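Two-arm handover: planner says both arms are fine, grippers still fight each other

Posted in Control & Planning

stasura_bench
Hi all, hoping somebody has been through this. I'm writing the software for a two-arm cell that sorts tied cable bundles into bins. One arm picks up a bundle, passes it to the other arm near the middle of the table, and the second arm drops it in a bin. I do my planning in MacLeish with one planning group per arm, plus a combined group I only use for the handover.

Picking is fine. Bins are fine. The handover is where I lose days. Each arm plans its own path, both come back valid, and then at the meeting point the fingers either stop short or push into each other through the cable. The collision checker is happy because I attach the bundle as a plain box and allow contact between the box and both grippers.

My first thought was timing, so I logged both controllers. The right arm's trajectory starts 300 ms after the left one, every single time. I tried slowing everything down and that helped a little, but now it's painfully slow and I still get bad ones. Setup is below, with a green bundle at the meeting point. 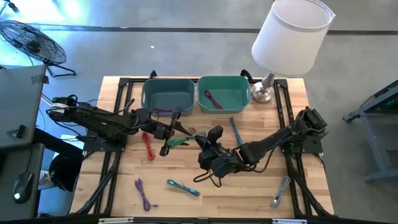
Green cable between the two grippers, more bundles waiting on the table.

Camera pose for the bundle looks good when it's lying on the wood. I don't re-detect once it's in the air (the grippers cover both ends and my segmentation falls apart). Should I be going to the combined group for the whole move, or is there something smarter?

gernedcombe_dev
I'd put money on the 300 ms. If it's that consistent it's not random lag, it's your second goal waiting on the first one to be accepted. We had the same thing with two action clients called one after the other from the same thread. Send one trajectory with all the joints in it and one start time, and split it at the controller level.

And yes, use the combined group, but only for the last stretch. Let each arm go on its own to a pre-handover pose, wait until both report they're settled, then plan the final approach together as one short straight-line move. Planning the whole thing jointly took forever for us and the paths looked drunk.

The box is your other problem. You've told the checker that touching the box is OK, so it can't help you with how deep the fingers go. Make the box thinner than you think you need and keep gripper-to-gripper collisions ON. A lot of people switch those off by accident when they allow the object!

trekulcombe7
just lower the gripper force, worked for me

solderandsocks
Mostly agree with gernedcombe_dev, but I'd add compliance on the receiving side. A cable bundle gives when you squeeze it, so the position you planned for isn't really where the stuff is once the first arm has hold of it. I keep the giving arm stiff, make the receiver soft along the approach direction only, and stop on contact instead of on position. Then close, check the finger gap, and only then open the giver. If the gap reads fully closed you've missed and you back off and try again – cheap check, saved me so much grief.

Also look at your base-to-base calibration before you rewrite anything. Mine was off by 7 mm and I spent a week blaming the planner. Touch both tool tips to the same point in a few different spots on the table and compare what each arm reports.

stasura_bench
Thank you both! It was two clients in one thread, exactly like you said. Merging the trajectories is tonight's job, and the tip touch test is Monday's.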